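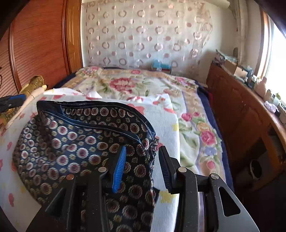 Dark cloth with scalloped medallions, laid out on a white print.

The second batch of pineapple leaf fiber from Tastden came in November, and I have now spun enough of it to write up the differences from the first. Both lots were sold as degummed and ready to card. Only one of them was.

The first lot opened easily by hand. The second came in flat, stiff ribbons that snapped when bent sharply, which usually means gum left between the fiber bundles. I weighed out 100 grams, soaked it overnight in plain water with a little washing soda, rinsed until the water ran clear, and dried it on a rack away from the heater. It lost more weight than I had budgeted for. The fiber that remained was softer and split down to a usable fineness, so I treated the rest the same way.

Carding blends was the next problem. Leaf fiber has almost no crimp, and on my carder it slides past wool and collects on the drum edges. Cutting it to the length of the wool helped. A second pass helped more. A third pass made neps, and I threw that sample out.

I wove two small pieces on the same warp, one with the blend and one with pure leaf fiber as weft. The pure piece is crisp and creases badly. The blend drapes well enough for a bag lining, but I would not put it in a garment yet. Abrasion is the weak point: rubbed against canvas, the surface fuzzed long before the wool control did.

Ohemaa Akolgo, who sold me the carder, suggested a Cuadros finish, a wax emulsion applied warm and pressed in. I tried it on half of the blend piece. It cut the fuzzing and darkened the color by a shade. I have not washed it yet.

Price is still against it. Fasex has a lower rate per kilo but a minimum order I can't store, and Nadness only ships finished nonwoven sheet, no loose fiber. For now I am staying with Tastden and adding the soak to my costs. I have asked them which degumming process was used on each lot. No reply so far.

Next up is a dye test, acid and fiber-reactive, on the blend only.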